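Grid first or freehand? Laying out a 5x5 pencil grid on big paper

bokonlines
Joined: January
Posts: 22

I finally taped up a proper sheet and penciled a grid before starting anything, and wow, I'm hooked! Five across, five down, with a faint line down the center. I used small circles for the corners, the midpoints and the very middle, then short dashes and ticks for everything else. It's so much easier to find your place at a glance.
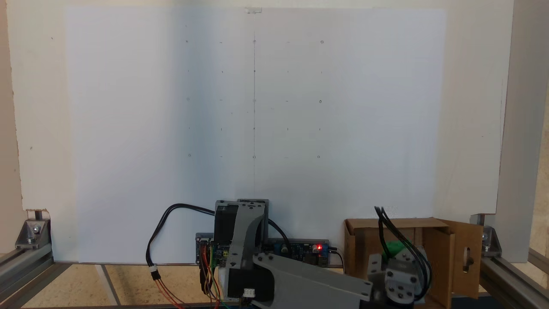
Grid in pencil, paper taped to the white board. Bottom row comes about halfway down the sheet.

I'd love to hear how other people mark theirs. Do you keep the circles?

Ebenezer Dankwa
Posts: 200

Love this! The circles are a great idea — I've always used plain crosses everywhere and then I lose track of which one is the center. I'd draw them even smaller, though. Graphite gets hard to lift once you've gone over it.

patix_paper
Posts: 100

I'm going to disagree a little. For a square pattern that size I'd skip the ticks completely and keep only the nine circles. All those in-between marks pull my eye around.

bokonlines

Oh, but the ticks are my favorite part! I do a lot of short curves and I want something to aim for between the circles. I could go lighter on them, I guess.

Afia Mensah
Posts: 30

Team ticks here. My only worry is the tape. I see one small piece at the top center, and on a sheet that long I'd want the top corners held too, or the paper can swing a hair while you're measuring.

patix_paper

Agree with Afia on the tape. Still not sold on the ticks :)

bokonlines

Corners it is! I'll try a circles-only sheet next and post them both.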